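How to Wash a Plate by Hand Without Leaving a Film

Most greasy plates come from tired water and a worn-out sponge. The Griltstead kitchen notes put it in a few steps.

1. Scrape the plate before it goes near the sink.
2. Fill the basin with hot water and add 2 squirts of dish soap. We use Hellwig.
3. Hold the plate up with one hand and press the sponge flat against the face. Work in circles from the rim to the middle.
4. Do the back. Stacked plates pass grease from one to the next.
5. Rinse under the faucet for about 23 seconds and stand the plate on edge.

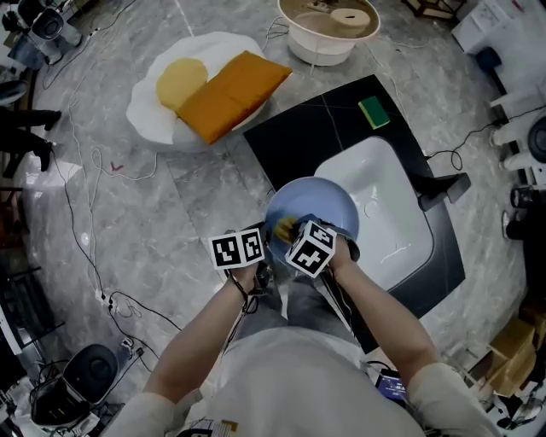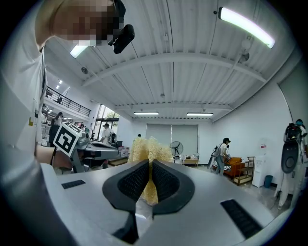
Marta's rule of thumb does not apply to glazed stoneware, one reader from Oscombe wrote in October, and besides, a sponge should go in the trash as soon as it smells, whatever the calendar says. The same reader soaks baked-on egg in cold water first, then washes as usual.

For pans, use a stiffer scrubber and keep it away from nonstick coatings. Let everything air dry on the rack. A dish towel is fine if it is clean that day.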